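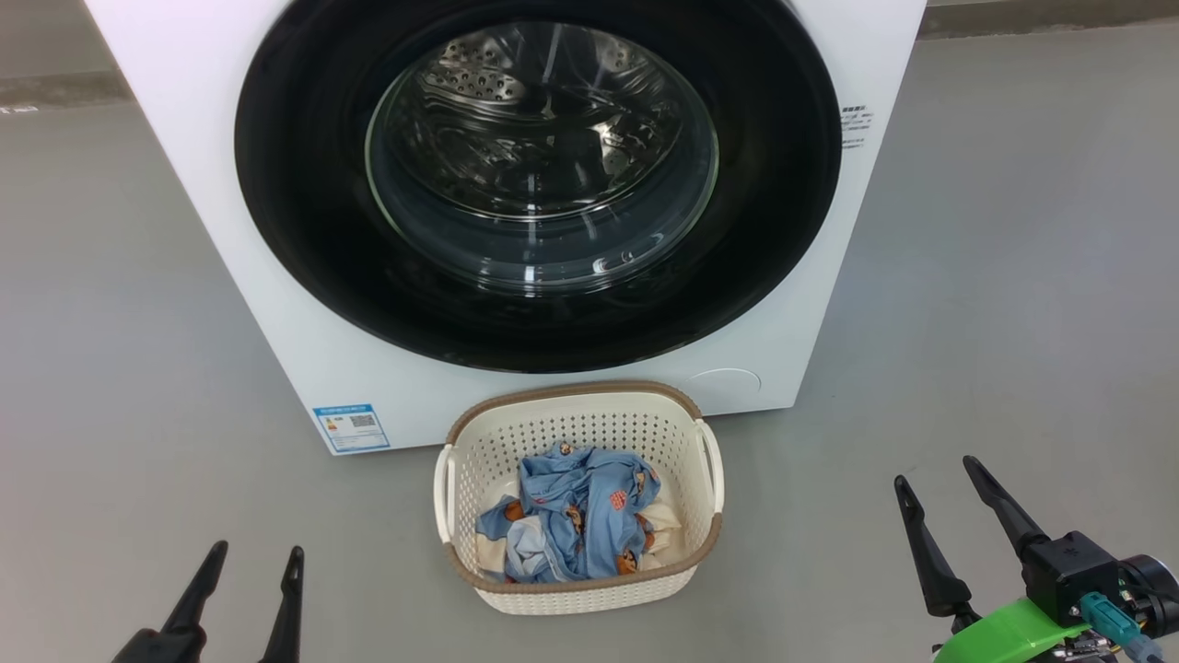
첨부 1: 세탁실 드럼세탁기 정면, 앞에 놓인 건 빨래 바구니

제목: 탈수할 때 덜덜거리고 조금씩 앞으로 나와요
접수: Kokinham 고객지원 / 작성자: Dorin Voicu
상태: 진행 중

안녕하세요! 6월에 Clomska로 이사 오면서 세탁기를 옮겼는데요, 그 뒤로 탈수만 돌리면 소리가 장난이 아니에요. 헹굼까지는 조용하다가 끝나기 13분 전쯤 되면 쿵쿵거리기 시작하고, 다 돌고 나면 자리가 살짝 앞으로 나와 있어요 ㅠㅠ 바닥은 매끈한 회색 콘크리트고 받침대나 매트는 안 깔았습니다. 바구니는 평소에 문 바로 앞에 두고 쓰는데 돌릴 땐 치워요(한 번 밀려서 벽까지 간 적이 있어서요).

제가 해 본 것
- 빨래 양 줄이기: 수건 2장만 넣었더니 오히려 더 심했어요.
- 빈 통으로 탈수: 조용함!
- 오른쪽 아래 네모난 덮개: 필터 쪽 같은데 괜히 물 쏟을까 봐 안 열어 봤어요.

답변 (Ottó Kovács)
빈 통일 때 조용하다면 수평이랑 쏠림부터 보시죠. 모서리를 대각선으로 눌러 보시고 까딱거리면 그쪽 다리를 돌려서 맞춘 다음 너트를 꼭 조여 주세요. 수건은 두 장만 넣으면 한쪽으로 뭉치기 쉬우니 다른 빨래랑 섞어 주시고요. 이사 때 끼운 운송용 볼트도 빠져 있는지 확인 부탁드려요. 덮개는 지금은 안 여셔도 됩니다.

추가 (Dorin Voicu)
볼트는 다 빠져 있었고, 눌러 보니 왼쪽 앞이 까딱까딱하네요! 다리 맞추고 수건이랑 티셔츠를 섞어서 20분짜리로 돌려 봤더니 훨씬 조용해요. 그래도 마지막에 조금 떨리긴 해서 미끄럼 방지 패드를 주문했어요. 오면 깔아 보고 다시 글 남길 테니 티켓은 아직 닫지 말아 주세요~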